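Chapter 4
Protecting Goods in Transit

4.1 Why goods get damaged
4.2 The parts of a protective pack
4.3 Cushioning materials
4.4 Board, sheet, and loose fill
4.5 Testing a pack before it ships
Key terms
Review and practice

Before you read

Chapter 3 dealt with the carton: how it is made, how its strength is rated, and how to choose a size. This chapter deals with what goes inside the carton besides the product. You will need the terms flute, burst strength, and edge crush from Section 3.2. You will also need to be comfortable finding the area of a flat surface in square inches.

Opening case: the Zondard lamp bases

Zondard makes table lamps. The shades are sewn in one building and the ceramic bases are bought from a supplier, Chareonsuk, which ships them on pallets to a warehouse in Stundale. For years the bases were sold to furniture stores, which received them by the pallet and unpacked them on site. Breakage was low enough that the accounting office treated it as a normal cost of doing business.

Then Zondard began selling single lamps directly to households. In the first season it shipped 2,997 lamps. Of these, 1,222 went by ground parcel service to addresses more than one day's drive from the warehouse, and nearly all of the damage claims came from that group. The lamps were the same lamps. The cartons were the same cartons, cut down to hold a single unit. The inner packing had also been kept the same: two molded end caps and a sheet of tissue.

Lorna Rutherford, the packing supervisor, asked customer service to stop sending her the claim forms alone and to send the broken lamps with their packing. Customers were mailed a return label and asked to put everything back in the box as they had found it. When the first returns came in, she laid the end caps out on a bench next to the bases they had held.

The bases had broken in one of two places, at the neck or at the foot. The ones broken at the neck had end caps that looked nearly new. The ones broken at the foot had end caps with a deep dent where the foot had been pressed into the foam. The carton in both cases was usually in fair shape, with a crushed corner at most.

Rutherford drew two conclusions. The foot breaks were impact damage: the carton had been dropped on its end, and the foam under the foot was too thin to bring the base to a stop in time. The neck breaks were a different matter. There was nothing between the end caps to keep the neck from moving sideways, and a long, narrow neck on a heavy base will sway when the carton is shaken or tipped. Thicker end caps would have helped with the first problem and done nothing for the second.

The fix took most of a month. The end cap under the foot was made thicker, which meant a carton two inches taller. A collar of die-cut corrugated board was added at the neck. The taller carton pushed the lamp into the next price band for parcel service, and the sales office objected. In September the new pack went into use anyway, on the ground shipments only, and the sales office agreed to look at the claims again after the holidays.

You will come back to this case in Section 4.5, where you will work out the cost per lamp of the old pack and the new one.

What the case shows

A pallet of lamps is moved by forklift. It is set down a few times between the factory and the store, and a forklift operator who drops a pallet is likely to hear about it. A single parcel is handled by many more people and by a good deal of machinery. It may slide down a chute, fall from a belt onto another parcel, or be carried to a porch by a driver who has a full truck to empty before dark. Each of those is called a handling event. As the number of handling events goes up, so does the chance that one of them will be severe.

Weight matters too. Very heavy cartons tend to be dropped from low heights, as people cannot lift them far. Very light cartons are often tossed. Packers plan for this by using a table of expected drop heights, such as Table 4.1 at the end of this section. Light parcels are assigned the greatest drop height and heavy ones the least.

4.1 Why goods get damaged

Most damage in transit comes from a small number of causes. They are listed in this section in the order in which a packer usually checks for them.

Shock

Shock is a sudden change in speed. When a falling carton meets the floor, the carton stops first. The product inside keeps moving until something stops it. If the product is resting directly against the carton wall, it stops almost at once, and the force on it is very large. If there is cushioning between the product and the wall, the product takes longer to stop and the force is smaller.

The product's ability to stand up to shock is called its fragility. A brick has low fragility. A wine glass has high fragility. Most goods have some strong parts and some weak ones, and the weak part decides how the whole thing must be packed. In the Zondard case, the body of the base was thick enough to survive nearly any drop a parcel is likely to take. The neck and foot were not.

Vibration

Vibration is repeated back-and-forth motion. Trucks and rail cars vibrate whenever they move. The motion may be too slight to break anything outright, but it can rub the print off a label, loosen a screw cap, or cause loose fill to settle toward the bottom of the carton. Once loose fill has settled, the product may have no protection at the top. A carton that left the warehouse properly packed can arrive with the product sitting against one wall.

Every object also has a rate at which it shakes most easily. If the vibration of the truck happens to match it, the motion builds up. This is what happened to the lamp necks on the longer routes.

Compression

Compression is a steady squeezing force, most often from other cartons stacked on top. A carton on the bottom layer of a tall stack may carry weight for weeks. Corrugated board loses strength over time under a steady load and loses it faster in damp air. For this reason, the warehouse at Idumard, which you will read about in Section 4.4, sets its stacking limits by the season.

Compression is chiefly the carton's job. The exception is a pack in which the product or its cushioning is meant to share the load, as with canned goods.

Puncture and abrasion

A puncture happens when something sharp or narrow is forced through the carton wall. The corner of another carton is enough. Abrasion is wear caused by rubbing, and it does most of its harm to polished, painted, or printed surfaces. A flat sheet placed against the surface will guard against both, as long as the sheet stays where it was put.
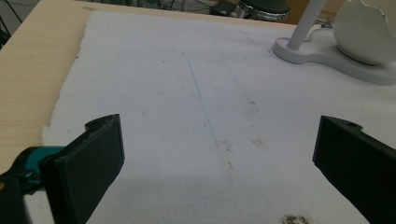 Flat sheets and boards are used in packing as liners, dividers, and pads, and they are often cut to size at the bench from larger stock. The quality of the edge affects how well the piece will fit. A white foam board with torn, irregular edges along one side, like the one on the light wooden tabletop, would leave gaps if that side were placed against a straight carton wall. A small article can work its way into such a gap when the carton is shaken. The surface deserves a look as well. The board shown is slightly rough, and a rough face should be tried on a scrap or a reject before it is placed against a glossy finish. Section 4.4 explains how to score and cut board so that both edges are square, and how to lay out pieces on a sheet with the least waste.

Moisture and temperature

Goods can also be damaged with no blow or pressure at all. Paper swells, steel rusts, chocolate softens, and some glues let go in a hot truck. Cushioning does little about any of this. The usual measures are barrier bags, drying agents, and insulated liners. They are covered in Chapter 5 and are mentioned here so that you do not mistake this kind of damage for something else. A carton that has been wet and has dried out again may look sound, but it will be weaker than it was. Press on the panel with your thumb and compare it with a fresh carton of the same grade.

Reading the evidence

When a damaged shipment comes back, look at the carton, the cushioning, and the product together, and write down what you find before you move anything. The condition of one part often explains the condition of another:

Carton crushed at a corner, cushioning dented at the same corner: a drop.
Carton sound, cushioning sound, product scuffed: vibration.
Carton panels bowed outward, more so near the bottom: compression.
Hole in the panel, product marked at the same spot: puncture.

A return does not always fit one line of this list. A carton may be dropped at one stop and stacked under a heavy load at the next. Customers may repack an item differently from the way it arrived – in the Zondard case, several end caps came back upside down – so treat the position of the cushioning with some caution unless you have a photograph taken when the carton was first opened.

Check your understanding

Explain in your own words why the end caps on the lamps with broken necks looked nearly new.

Name two handling events that a single parcel may go through and a full pallet usually does not.

Find a carton that has been shipped to your school or home. Describe the condition of its corners, its panels, and whatever was packed inside. Which of the causes in this section can you find signs of?

Table 4.1 follows. Keep it at hand for the problems in Section 4.2.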